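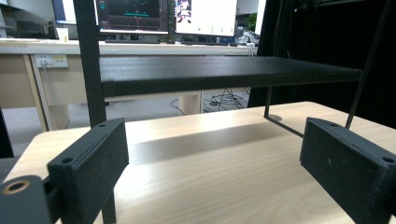

The black tabletop rack on a light wood-grain table.

Lerato Van der Merwe designs small storage for Huvby, and she starts with the shelf board. "Depth decides everything," she says. "At 140 millimeters you can stand two rows of narrow jars. People then forget the back row, so I plan for one."

The finish on her racks is matte black. Gloss was tried and dropped in August, after 416 open-and-close cycles of a test kitchen routine left rub marks along the front edge. "Texture hides wear — it also holds dust, so you wipe it with a damp cloth and leave the oil alone."

She is strict about feet. A rack with slender legs puts its load on very small areas, and she asks customers to check for rocking before anything goes on the board. Her limit for the model she sells most is just over 3 kilograms.

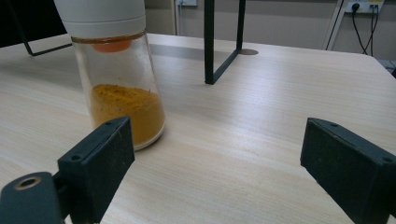

Ground spices are the harder case, in her view. "Fine yellow powder gets everywhere. It collects under the cap, and then the cap stops seating properly." She prefers clear glass for anything ground, and reads the level from the side. When a jar is down to the lower third, she writes the refill on the list and does not top it up. Old powder is used first, the jar is washed, and it is dried overnight with the cap off.

Asked about labels, Van der Merwe says she puts them on the base. "The color tells me most of it. The date is what I need to look up."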